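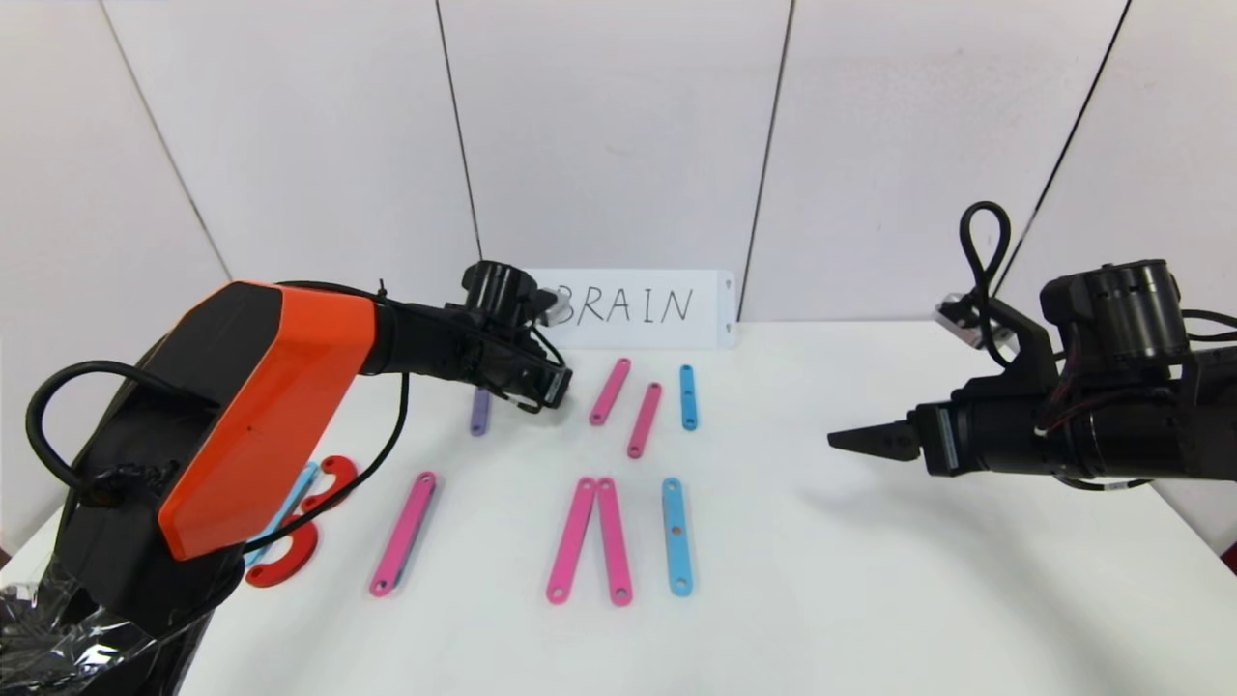

탁상용 2암 셀 관리 요령: 케이블, 그리퍼, 작업면

작성: Mansa Frimpong
최종 수정: 2021년 11월 14일

작업실 탁상 셀을 쓰는 사람을 위한 점검 메모. 대상은 암 두 대와 흰색 상판, 구멍 뚫린 플라스틱 바를 옮기는 연습 작업이다. 공구는 육각 렌치 세트, 보풀 없는 천, 이소프로필 알코올, 케이블 타이, 마스킹 테이프면 된다.

1. 전원 차단
제어기에서 정지 명령을 내린 뒤 주전원을 내린다. 서보가 꺼지면 암이 자중으로 처지는 기종이 있으므로 전원을 내리기 전에 그리퍼 아래의 부품을 치우고 암을 손으로 받친다. 주전원 스위치에는 작업자 이름을 적은 꼬리표를 단다.

2. 케이블 루프
관절 밖으로 도는 케이블은 여유 길이가 필요하다. 전원을 끈 상태에서 각 축을 손으로 끝까지 돌려 보고, 가장 많이 뻗은 자세에서도 루프가 펴지지 않는지 본다. 너무 길면 반대편 암의 동작 범위로 넘어간다. 타이는 커넥터에서 두 손가락 폭만큼 띄워 묶고, 꽉 조이지 않는다. 조인 자리에서 피복이 먼저 갈라진다.
가는 신호선은 몸체에 감아 두는 경우가 많다. 감은 선이 관절 틈에 걸치지 않게 하고, 피복에 눌린 자국이 있으면 그 구간을 교체한다. 절연 테이프로 덮어 쓰는 것은 당일 작업을 마칠 때까지만 허용한다.

3. 받침부
클램프 또는 볼트의 조임을 대각선 순서로 확인한다. 받침부를 비닐로 덮어 쓸 때는 회전부에서 떨어뜨려 고정한다. 느슨한 비닐은 첫 번째 축에 말려 들어갈 수 있다. 구겨진 비닐은 반사가 심해 카메라 인식에도 영향을 주므로 테이프로 눌러 펴거나 벗겨 낸다.

4. 그리퍼
손가락 안쪽 면을 알코올 묻힌 천으로 닦는다. 용제를 직접 뿌리지 않는다. 완전히 닫았을 때 두 손가락 끝이 어긋나면 고정 나사를 풀고 다시 맞춘다. 끝이 뾰족한 손가락은 조금만 틀어져도 얇은 바를 놓친다. 모터 하우징에 골이 있으면 마른 붓으로 먼지를 턴다. 압축 공기는 먼지를 베어링 쪽으로 밀어 넣는다.

5. 상판과 부품
상판은 무광 흰색을 권한다. 광택 상판은 조명이 비쳐 얇은 부품의 윤곽이 흐려진다. 얼룩은 중성 세제로 지우고 마른 천으로 마무리한다. 연마 스펀지는 쓰지 않는다.
바는 겹치지 않게 편다. 분홍, 파랑, 보라처럼 상판과 대비되는 색이 다루기 쉽다. 구멍 가장자리의 거스러미는 칼로 긁어 낸다. 휘어진 바는 평평한 판에 놓고 눌러 보아 흔들리면 폐기한다.
손글씨 카드를 세워 쓸 때는 상판 뒤쪽 벽에 붙여 세우고, 그리퍼가 닿지 않는 거리를 실제 동작으로 확인한다.

6. 재가동
두 암을 동시에 켜지 않는다. 한 대씩 원점 복귀를 시키고, 나머지 한 대는 상판 가운데에서 빼 둔다. 첫 동작은 저속으로 한다. 전체 동작을 한 번 돌리는 동안 케이블 루프만 지켜본다. 두 번째에는 그리퍼 높이를 본다. 그리퍼가 상판을 스치는 소리가 나면 즉시 멈추고 원점을 다시 잡는다.

점검 주기
매일: 상판 닦기, 그리퍼 안쪽 면, 비닐 상태
매주: 케이블 루프, 신호선 피복
가동 43시간마다: 받침부 조임, 손가락 정렬
8월: 습도가 높으므로 커넥터 접점 확인을 매주 항목에 추가

기록은 점검표에 날짜, 가동 시간, 교체한 부품 순으로 적는다. Ebenezer Eshun이 쓰던 양식에는 가동 시간 칸이 없으니 새 양식을 쓴다. 누적 가동이 942시간을 넘은 암은 신호선 전체를 교체 대상으로 본다.

댓글 2

Rizwan Baloch
케이블 타이 대신 벨크로 띠도 괜찮습니까? 매주 풀었다 묶으려니 타이 소모가 많습니다.

Mansa Frimpong
가능합니다. 폭이 좁은 것을 쓰고, 남는 끝은 잘라 내십시오. 관절 바로 옆에는 쓰지 마십시오.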